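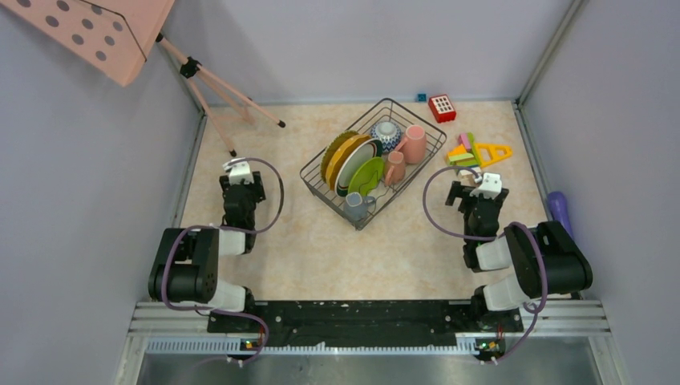 Two arms over a marble-patterned mat.

I want to write something in defense of the repair counter, and of the person who stands behind it and writes your name on a paper ticket.

When I moved to this city nine years ago, my English was good for reading and bad for speaking. The first long conversation I had with a stranger was over a broken electric kettle. The shop was in the passage behind the Van Dusen building, and the man was Shafiq Sarkar. He asked me what was wrong. I said, "It is not wanting to boil." He did not smile at this. He turned the kettle over, looked at the bottom, and asked if my water was hard. I did not know that water could be hard. We talked for twenty minutes, and I went home with a ticket, number 403, which I still keep in a drawer.

The shop closed in December. The room is rented now to a firm that sells phone covers. I do not blame them, they also have to pay rent. But I have been thinking since then about what exactly we lost, and I believe my neighbors think about it too little.

The usual argument for repair is about garbage. We throw away too much, and so we should fix more. I agree with it, but it has never made me carry a toaster across town in the rain. The second argument is about money, and here I must be fair to the other side. Very often repair is not cheaper. Last spring I paid 137 dollars to have a Stonasell sewing machine put in order, and my sister found a new one for less than this the same evening. She sent me the link with no comment.

So why did I pay? Partly because I knew the machine. I knew that it pulls a little to the left on thick cloth, and my hands had already learned to correct it. A new machine would be better and I would be worse. I think many people have this feeling about a knife or a bicycle, and they are ashamed of it because it looks like being cheap, or being old.

The other part is harder for me to explain. When you bring a broken thing to a counter, you must say what happened. You must admit that you dropped it, or that you put it in the dishwasher when the paper said not to. A friend of mine, Dilruba Liyanage, calls it going to confession, and she is not religious at all. Then the other person tells you something you did not know about an object you used every morning. I cannot think of many other places where two adults who are strangers talk like this. At the supermarket we say hello and the total.

There is an objection I hear often, and I take it seriously. Eduard Bartoš, who teaches at the same evening school as me, says that things today are made closed, with glue, and no counter in the world can help. He showed me his Sovance radio. It has no screws. He is right about the radio. But there are still lamps, coats, zippers, shoes, chairs, pans with a loose handle. When I look around my own kitchen, most of what is there could be opened by a patient person.

What I would like is small. The city has empty rooms on the ground floor, some of them empty for years, and it gives them cheaply to cafés for the first season. Let it give one or two to people who repair. Let the school send its older students there for an afternoon, to stand at the counter and learn how to ask a question.

And for us, the customers, I would ask some patience. Shafiq's tickets said "ready in 2 weeks" and it was usually three. I was often annoyed – I remember drinking coffee from a pot on the stove for most of one month. The kettle came back with a new switch and it still boils. I use it every day, with filtered water, as he told me.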